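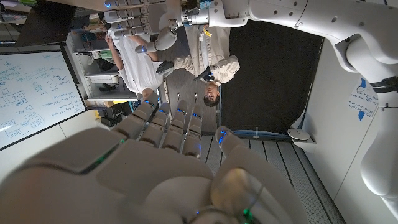 Anju Semwal

**July 27, 2021. Zallico bench, two-arm station, remote-control demonstrations**

Purpose of the session: to record demonstrations of the tabletop task for the Gesitz set, using the operator gloves in place of the hand controllers. The controllers remain available should the glove link fail.

The Virside link was set to 200 Hz for both hands. An operator wishing to pause must open both hands fully and hold still until the recorder has closed the file. This was agreed in March and is not yet followed consistently.
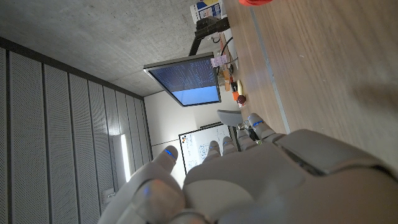 *Hand at the table edge, wrist camera. The blue rings on the digits are lit.*

The left thumb lagged behind the operator's thumb in the early runs. The glove calibration was repeated with the thumb held flat against the palm, as given in the Gautam notes, and the delay fell to 110 ms. I consider this acceptable for grasping but not for turning an object within the fingers. No change was made to the right hand.

Objects in use are the toy bananas, the red toy and the blue spiky ball. All are to be placed inside the taped rectangle before recording begins. The ball remains the most difficult item: operators tend to close the fingers too early and push it away. Approach from above, with the wrist already turned, gave the better runs. Guiding the arm by hand was also tried for the approach and produced smoother paths, although the finger data from those runs cannot be used.

Wrist cable on the right side: check the slack before each change of operator. The curve across the tabletop must stay clear of the objects.
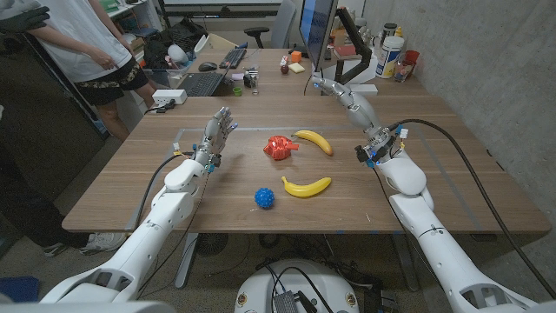
## Outstanding

- Repeat the ball runs with grip force limited to level 2.
- Trim idle frames from the start of each file. The present limit of 800 frames is too generous.
- Mark the hand-guided runs separately in the index, so that they are not merged with the glove runs.
- Ask Virside whether thumb calibration can be stored for each operator.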